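The packing shed at Cumholm used to start its year in December, when the seasonal staff came in to fold and box padded liners by hand. Trultora, which owns the site, now does part of that work with grippers, and the people who did the folding spend their shifts differently.

Most of the 28 permanent staff have been retrained. They show the grippers how a sheet should be picked up, check the results and change the fingers, which are 3D-printed.
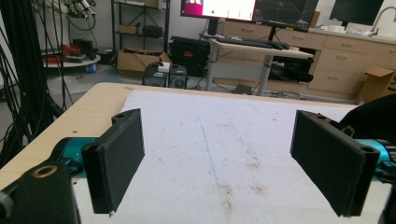

Pay went up by one grade for those who passed the training. Shifts are shorter, and the early start has gone. Some miss the talk at the long benches, and two packers moved to the Vonville depot, where everything is still done by hand.

The union wants a written promise on jobs before a second line opens. Trultora says it will reply by the end of the summer. Seasonal hiring, once 61 people, has not been settled.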